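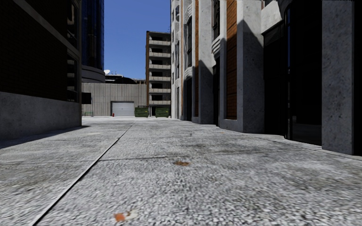

Svatopluk Matoušek wrote in May that the first draft of this section read like a sales sheet, and that if the Irnari cart was going to take over the yard rounds at Plustdale, the people who used to do them should at least get to see how it was taught the job. Fair enough. The draft has been rewritten and the supplier's wording is gone.

Section 7. Rehearsing a route before release

Read this section before you let a cart do any round it has not done before. Vaněk supplies the rehearsal software with the cart and says a route that passes rehearsal is ready for use. We do not treat it that way. A pass means the cart coped with a computer model of a yard. The model has clean daylight, a dry blue sky and pavement that stays where it was drawn.

7.1 Who does what

The shift lead sets up the rehearsal. A second person, who has walked the round on foot within the last month, watches it. The watcher can fail a route without giving a technical reason. Write "did not like it" on the sheet if that is all you have.

Note: Watching is paid work and goes on the time card under yard duties. It is not to be fitted into a break. When Cedham brought in its carts, the watching was left off the rota and ended up being done by whoever was eating lunch nearest the screen.

7.2 Setting up

1. Switch on the rehearsal station and wait for the yard list.

2. Pick the open yard. Do not start with the loading bay, even if the round ends there.

3. Load the route file. Check that the route name on the screen matches the one on your sheet. Old versions stay in the list and are easy to pick by mistake.

4. Set the speed to walking pace. The default is faster.

5. Set people to OFF for the first run. With an empty yard you can see what the cart does about joints in the concrete, stains and small litter. Some carts slow down for a stain. Note where it happens.

6. Press Start and keep your hand by the Stop key until the run ends.

Caution: A cart that swings wide around a mark on the ground will swing wide into whatever is beside it. Fail the run if it leaves its lane for anything flat.

7.3 Running with people

7. Set people to ON and run the same route again. Walkers cross in front of the roll-up door and along the benches, and they do not look at the cart. Neither do ours.

8. Watch the approach to the dumpsters. The cart must stop short of the gap and wait if a walker is on the far side.
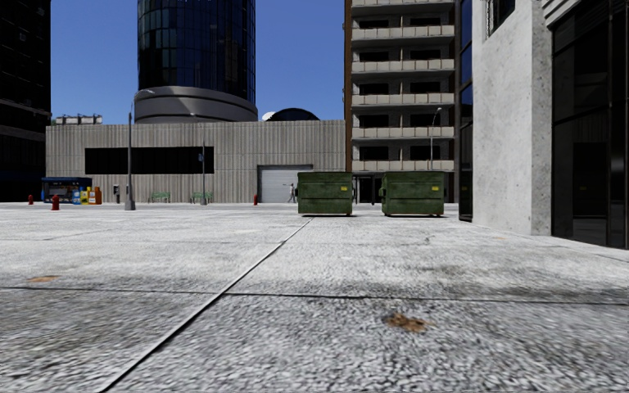 9. If the cart waits, start timing. The software counts any wait as a success, however long. We count a wait that would hold up a person pushing a loaded trolley as a fault, and the watcher decides where that line is.

10. Repeat with the route reversed. Rounds at Plustdale get reversed whenever a truck is late, and the supplier's test plan does not cover it.

11. Do 7 clean runs with people ON before moving to the real yard. A stopped run sets the count back to zero.

7.4 What the score means

At the end the station prints a score and a figure for hours saved. Write down the score. Leave the hours box blank. The figure assumes that a person on the round does nothing except walk it. Přemysl Hrubý kept his own notes on the old round, and they are full of stuck latches, overfilled bins and drivers parked at the wrong door. The cart reports none of these unless it bumps into them.

Note: Our test cart logged 3,235 rehearsal runs before it arrived. Ask what yard they were run in. Ours were not run in ours.

7.5 First rounds in the real yard

12. Put 2 people on the first real round, one walking ahead and one behind. Both carry a stop remote.

13. Keep the manual round on the rota until the shift lead and the watcher have both signed the release sheet. Do not reassign anyone on the strength of a rehearsal pass.

14. File the sheet with the watcher's remarks attached, including the rude ones.

If the cart is moved to another yard, or the dumpsters are moved in this one, start again at step 1.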